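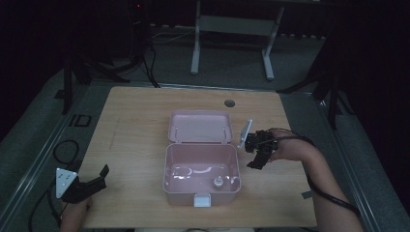
In Defense of the Small Box

Mar 9, 2024

I want to write some words in favor of the small plastic box with a lid and a latch. It is not a fashionable subject. The people who write about tidy homes prefer open shelves, glass jars and baskets, and when they mention the lidded box it is usually to warn us that we will forget what is inside. I have lived with both systems, first in my parents' apartment and now in my own small place in Plonberg, and I think the warning is wrong.

My mother kept everything in the open. The buttons were in a bowl, the keys in another bowl, the medicine on the windowsill in a row. She knew where each thing was, and I admired this. But the knowledge was only in her head. When she was away for two weeks, my father and I could not find one plaster for a cut finger. We looked in the bowls and the bowls had slowly filled with things of other kinds: coins, a thimble, the caps of bottles whose bottles were gone.

This is my first argument against the open container. It invites. Anyone who passes with a small object in the hand and no idea where to put it will put it in the bowl. A box with a latch asks for a small effort, and this effort is enough to make a person think. Do I really want to open the box for this? If the answer is no, then the object belongs in another place, or in the trash.

In January I decided to go through all my small boxes. I had collected them over many years and I was a little ashamed of how many there were. I put them one after another on a table, opened each one completely, took out the contents and wiped the inside. It took two evenings. I expected to find a lot of rubbish and to write afterwards a different essay, about how boxes hide our bad habits from us. Some rubbish was there, of course. I found the key to a bicycle which I sold long ago, and a sewing kit from a hotel, never opened. But most of the boxes contained what I believed they contained, and this surprised me more than the bicycle key.

I want to say something about the opening of the lid, because here the boxes are very different from each other. The best kind has a hinge which lets the lid lie down flat behind the base. Then you have in front of you two trays, one shallow and one deep. You can put the small parts in the lid while you search in the base, and nothing rolls to the floor. The worst kind has a lid which stands half open and falls on your fingers. I had one of these from a store called Drustance and I gave it away, with a warning. A separate lid, without a hinge, is somewhere between. It is good until the day when you have five boxes open and five lids in a pile, and each lid fits almost every box.

The latch is also important. One clip at the middle of the front side is enough for a small box. Two clips are for big boxes that must travel. I once bought a sandwich-size box with four clips, one on each side, and every time I needed a safety pin I had the feeling of entering a bank.

My neighbor, who is a reasonable person, does not agree with me. She says that a box is good for pins and stamps but useless for the things which really make the disorder, and she means bottles. Vitamins, stain remover, nose drops, glue. They are tall, they are round, they fall over, and every one has a different diameter. 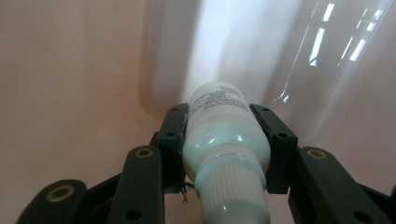 A white bottle with a ridged cap. The printing on such bottles is often too small for my eyes.

I must accept that she is partly right. A bottle is a container already, and to put a container in a container feels like too much. But I think the bottles need the box more than the pins do. A bottle standing alone on a shelf is turned by every hand which moves it, until the label looks to the wall. If it is white, with a white cap, it looks from behind exactly like the next one. For some time I wrote the names on the caps with a marker, but the ridged caps do not take the ink well, and the letters come out like a fence after a storm. In a box, the bottles can lie on their sides with the label up, and the name of the group is written once, on the lid. I keep three groups: for the stomach, for the skin, for the laundry. The third lives in another room, and I recommend this strongly.

There is an objection which I find more serious. It is the objection of money. A box costs something, and the stores would like us to believe that order can be bought. The Hivora catalog which came to my door had 228 pages, and many of them showed boxes in which there were other boxes, all of the same pale color, holding nothing that I could recognize as belonging to a living person. If you buy twenty boxes first and ask afterwards what to put in them, you will have twenty boxes and the same disorder around them. I did this one time, in my first apartment, and I do not want to tell you the sum.

My own rule is that the box comes last. The things must live together for some weeks on a plate or in a paper bag, and if they still belong together after this, they have earned a box. Most groups do not survive. The batteries and the light bulbs looked like a natural couple to me, but the bulbs were too large and too delicate, and I separated them after a month.

As for color, people tell me that transparent is the only serious choice. I do not think so. With a transparent box you see the top layer and believe you have seen everything. With a pink box or a green one you remember the color, and the hand goes there before the head has finished the question. My pins are in yellow and my stamps in dark blue. If somebody changed them in the night, I would be lost for a week, I admit it.

The boxes are back in the cupboard now. One of them is still empty, and I am trying to leave it so until something has spent enough time in the paper bag.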